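# How a Seed Knows When to Start

A seed is a very young plant packed in a coat, with a store of food beside it. It can stay like that for months. Some kinds can wait for years.
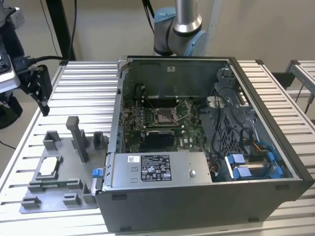 While it waits, the seed is dormant. A dormant seed is alive, but it uses very little of its food and does not grow.

## What a seed needs

Most seeds need water, air and the right temperature. Water goes in first. It soaks through the seed coat and makes the seed swell until the coat splits. The young plant then begins to use its stored food, and it needs oxygen from the air to do so. Soil that is full of water has little air in it, so seeds in soggy pots often rot.

Light matters to some seeds. Lettuce seed sprouts better near the surface. Broad beans are large and have plenty of food, and they can push up from 50 mm down.

## Seeds that need a winter

Many trees from cold countries drop their seeds in autumn. If an apple pip sprouted at once, frost could kill the seedling. The pip has to stay cold and damp for a number of weeks before it will grow. Gardeners copy this by putting seeds in damp sand in the fridge. The word for it is **stratification**.

## Try it

1. Take 28 cress seeds.
2. Put half on damp kitchen paper and half on dry kitchen paper.
3. Keep both on the same windowsill – not above a radiator.
4. Look every morning and write down how many have split.

Keep the damp paper damp. Add water with a teaspoon, as pouring will move the seeds.

## Words to know

**Radicle** – the first root. It usually comes out before anything else.

**Cotyledon** – a seed leaf. Beans have two and grasses have one.

**Germination** – the start of growth in a seed.

*Written by Hưng Lý for the Cultwood garden pages.*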